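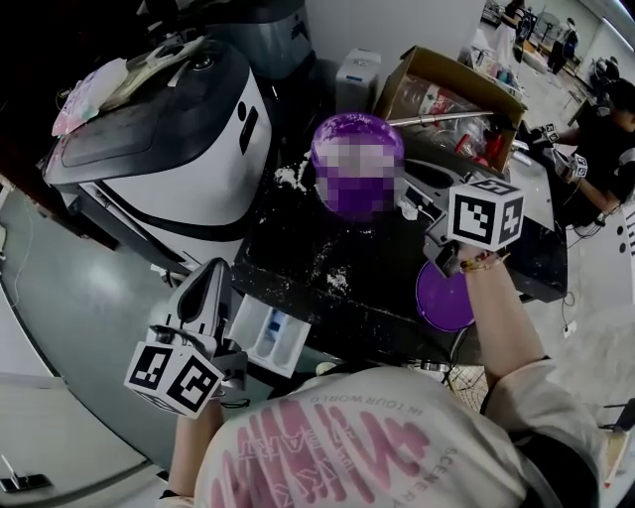

18 Dec 2025. Cleaning and recalibration day for the gripper pair at the Dravville counter station. The last full strip-down was in February, which is too long for a station that handles powder. I wanted one handling pass before taking anything apart, to see how the stuff travels. With the purple lid in the right gripper and held out past the edge of the counter, there was powder across the black top around the tub and in front of it, clumped in places and streaked in others. The black surface is at least good for this. On the old white laminate I would have missed most of it and set my forearm down in the rest.

Vacuumed before wiping. Wet cloth on powder makes paste, and paste in the jaw slides is how we lost the left unit's travel last time. Brush first, then vacuum with the narrow nozzle, then a barely damp cloth, then dry. Tags last with a fresh cloth. One of the right cube's faces had a film on it, enough to gray out the white margin at a low angle, and I think that explains the dropouts Thijs Koster logged. He blamed the exposure setting. I left his exposure setting alone and will compare logs tomorrow.

Cube mounts: checked all screws with the small driver. Right cube fine. Left cube had a quarter turn of slack on the rear screw, no visible tilt, but I could feel it click when I twisted it. Threadlocker, retightened, paint mark. Any movement there goes straight into the pose, so the left unit needed the hand-eye routine again regardless of how clean it was.

Jaw travel, left: opens fully, closes with a slight hesitation near the end. Took the cover off and found a ridge of caked powder on the lower rail. Scraped it with a plastic card, no solvent. Cycled it by hand 500 times while listening to the radio. The hesitation was gone well before the end of that, but the sheet says 500, and I signed for 500. Right unit the same, no fault found.

Encoder zero on the left was off by 2 counts. Within tolerance. Reset it anyway and wrote the old value on the sheet.

Lunch at 1. Sepp came past for the loaner gauge blocks and took the wrong set. Went after him.
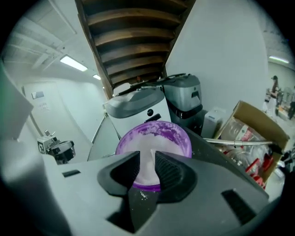
Finger pads next. They are the black rubber textured pattern, and they wear on the inner face first, where the texture goes before the thickness does. My test is to bring the open fingers up either side of something round and look for even clearance before closing. I used the stained bucket, and the first thing I noticed was a few white specks on the gray body just below it — on a unit I had already wiped. So either my cloth was shedding or there was still powder coming out from somewhere. Blew out the slots with the hand bulb and went over the housing again. Clean cloth stayed clean on the second try.

Pads themselves are usable. Texture still sharp enough to catch a fingernail on both. I have one spare set in the drawer and would like it to be more than one, so a request has gone to Plotidham for another. They will ask for the part number, which is on the bag, which I threw out in the fall. Will have to measure.

Recalibration took the rest of the afternoon. Board on the stand, 20 poses per unit, spread over as much of the working volume as my shoulders allow. The first run on the left had a poor residual and I repeated it. Cause was me: I was working too close in and most of the poses were nearly the same tilt. Second run was good. Right unit passed first time. Saved both files under today's date and moved the old ones to the archive folder instead of overwriting them, having learned that one already.

Changed on the station sheet:
Powder wipe of tags after every session, previously weekly.
Cube screws checked by hand at each start, twist and listen.
Brush and vacuum before any damp cloth. Underlined.
Full strip-down at more than 9 weeks is now an overdue item and shows red.

Not done: cable strain relief on the right unit. The jacket has a flat spot where it leaves the housing and I don't like it, but there is no signal fault when I flex it and I had no sleeve in the right diameter. Tape for now. Also not done: the lens. I looked at it with a flashlight and it wanted the proper fluid, and the bottle is empty. Ordered.

Washed my hands twice and still smell of detergent. Tomorrow — logs, then the strain relief if the sleeve turns up.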